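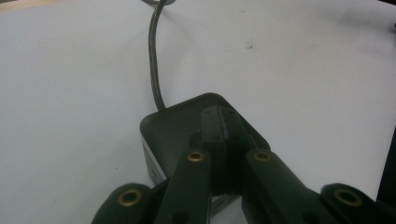

Adapter and lead on the bench

Thesis placement in an industry lab: who owns the code?

palletjack
Second-year master's student, robotics track. My program lets us write the thesis at a partner company, and I have an offer from Stitex to work on motion planning for fabric handling. The placement agreement assigns all "software, data and documentation" to the company. The university handbook says the student keeps copyright in the thesis text and must deposit it in the open repository. These two documents don't fit together. Has anyone dealt with this? I need to sign in November.

kth_loop
Normal wording. Text and code are separate items. You keep the text, they keep the code, and the agreement should carry a clause that says which parts of the results may be published. If there is no such clause, ask for one before you sign.

Also check the review period. Mine was 21 days from the date I sent the draft, and the graduate office deadline took no account of it.

ferrule
Disagree that it's normal. "Data" is too broad. If you collect measurements for your results chapter and the company owns them, your examiner can't ask to see the raw logs without permission. I sat through a defense where the student had to answer "I can't share that" to four questions in a row. He passed with a low grade.

palletjack
There is a publication clause. It says publication is "subject to written approval, not to be unreasonably withheld." No review period is given.

ferrule
Then the review period is whatever they want it to be. Get a number in there.

kth_loop
Agree with ferrule on that one. Without a number the clause is worth very little.

m_ostrander_lab
I supervise on the university side, different school. Some points from that end:

The thesis is examined on method and argument. A planner compared against two open baselines on a public benchmark can be examined in full, even if the company version stays closed. We ask placement students to split the work this way from the first month. The company part becomes one chapter, with relative figures only.

An embargo is usually possible. Ours can run for 300 days from the defense, and the abstract is public the whole time. Look up your own rules, they vary a lot.

The student should not be the one negotiating. Send the agreement to your program coordinator and let the two legal offices talk.

grayscale7
Did mine at Harar, on the warehouse picking side. The legal part was fine. The problem was compute. I was promised access to the cluster and got 400 GPU hours for the whole term, which I used up before the ablations. Ask what is allotted to thesis students, and get it in writing as well.

ferrule
400 hours is plenty for a master's thesis if you don't sweep everything.

grayscale7
It was a vision-based policy trained in simulation. One full run took 30 hours. Do the math with three seeds per setting.

ferrule
Fair. For a classical planner it would still be plenty, and that is what the OP is doing.

palletjack
Mostly sampling-based, yes. There may be a learned cost term later. I'll ask about hours.

xue_user_2
Check which software stack they use too. Our partner lab had everything in Xue, and none of it would run outside their license. When the placement ended I lost the ability to rerun my own experiments, two weeks before the defense. An examiner wanted one more plot and I had no way to make it.

kth_loop
Export all logs to CSV as you go, assuming the agreement allows you to take them out. That goes back to the "data" wording.

palletjack
Update. The coordinator forwarded the agreement and the company sent back a revised version. Review period is now 21 days, after which approval is deemed given. "Data" is changed to "data supplied by the company." Code is still all theirs.

ferrule
Better than I expected. The code clause still covers anything you write in your own time on the same topic. Read the definition of "results" on the first page.

m_ostrander_lab
I read such clauses more narrowly, as work done under the placement plan. But ferrule is right that the definition controls. If you have an existing repository, list it in an annex as background material, with the commit hash.

palletjack
I have a small planning library called Palum, 530 commits, MIT license. It would be the baseline in the thesis.

m_ostrander_lab
Then it belongs in the annex. Keep company changes in a separate fork and don't merge them back.

palletjack
Will do. Sending the annex tonight.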